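Ticket 119: Arboleda label printer drops off the network every lunchtime
Status: open, waiting on me

Hello again, me with the printer.
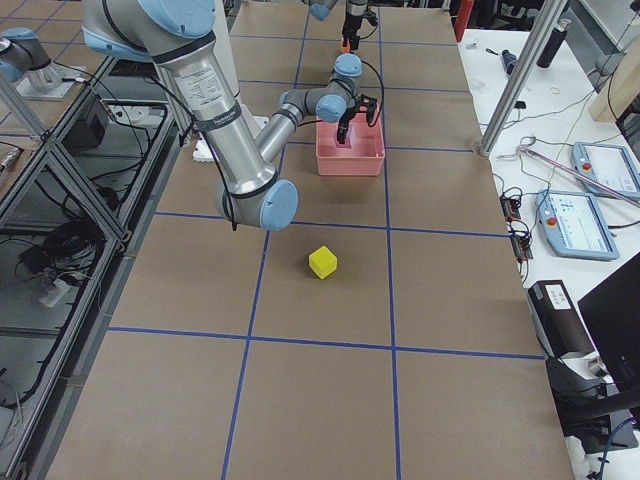 So, where I've got to. The Arboleda still vanishes just after noon and comes back when I pull the plug out and count to ten. I followed the steps you sent (thanks for those, very clear!) and gave it a fixed address on the Trisel router, ending in 36. It printed beautifully all morning — then gone again at 12.25, halfway through the Clasitden order.

Things I've tried since:

Swapped the network cable for a new one. No change.
Moved it from port 2 to a spare port on the router. No change, though the little green light now blinks faster, if that means anything to you.
Turned off the sleep setting in the printer menu. It turned itself back on overnight, which I thought was a bit cheeky.
Removed and reinstalled the driver on the office laptop. That took most of an afternoon and I've lost my custom label sizes (is there a way to get those back?).

One new clue. The Flurnenano backup starts at noon, and when I paused it yesterday the printer stayed up until I went home. I'll leave it paused for the rest of January's orders and see, but I do need backups running again before stocktake.

Could you tell me how to move the backup to the evening? I can find the schedule page but the save button is greyed out for me. Log from this morning is attached.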